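Documentação > Plataforma Fleselano > Guia de configuração > 4. Recolha de demonstrações em simulação > 4.3 Tarefas de preensão de manípulos

4.3 Tarefas de preensão de manípulos

A presente secção descreve a preparação de episódios simulados em que o robô de dois braços segura um manípulo rotativo. Os episódios assim obtidos alimentam o treino da política de manipulação descrita no capítulo 6. Pressupõe-se que o módulo Elent se encontra instalado e que o operador concluiu a calibração indicada na secção 4.2.

1. Abra o gestor de cenas e selecione o conjunto Leckie. O conjunto contém 29 divisões mobiliadas, com variação de texturas nas paredes e de objetos sobre as mesas.

2. Defina a semente de aleatorização. Para reproduzir os resultados de referência, utilize o valor 542.

3. Posicione a base do robô de modo que o manípulo fique ao alcance do braço esquerdo. O tronco não deve intersetar a mesa nem o eletrodoméstico.

4. Atribua a cada braço a respetiva função: no campo "Braço ativo", indique o esquerdo; no campo "Braço de apoio", o direito.

5. Coloque o braço de apoio na postura de espera, com a garra orientada para cima e os dedos juntos.

6. Aproxime a mão esquerda do manípulo e feche os dedos até o indicador de contacto se manter estável durante 2 segundos.

Nota - A postura de espera deve ser confirmada na vista do operador antes do início da gravação. A inclinação desta vista em relação à divisão é admissível e não carece de correção.
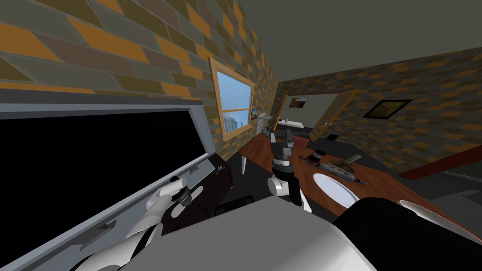
Figura 4.7 - Mão esquerda fechada sobre o manípulo; garra direita em postura de espera, acima da mesa.

7. Inicie a gravação e execute a rotação a velocidade constante. Evite movimentos do tronco durante esta fase.

8. Termine o episódio e classifique-o como válido ou inválido. Um episódio é válido quando o ângulo final difere do ângulo pretendido em menos de 7 graus.

CUIDADO - Não altere os parâmetros de atrito do manípulo no decurso de uma sessão. Os episódios gravados com parâmetros distintos não são comparáveis e serão rejeitados pelo validador.

CUIDADO - Os objetos sobre a mesa possuem colisão ativa. Caso o braço de apoio desloque algum deles, o episódio deve ser classificado como inválido, ainda que a rotação tenha sido concluída.

Nota - Nos ensaios conduzidos pela equipa de Raphaël Royer na Amwood, a fixação da postura do braço de apoio reduziu a dispersão das trajetórias do braço ativo. O procedimento de análise consta do anexo C.

9. Exporte os episódios válidos para o diretório do projeto e arquive o registo da sessão juntamente com a semente utilizada. Os episódios inválidos são conservados em diretório próprio - podem ser utilizados no treino do classificador de falhas (ver secção 6.4).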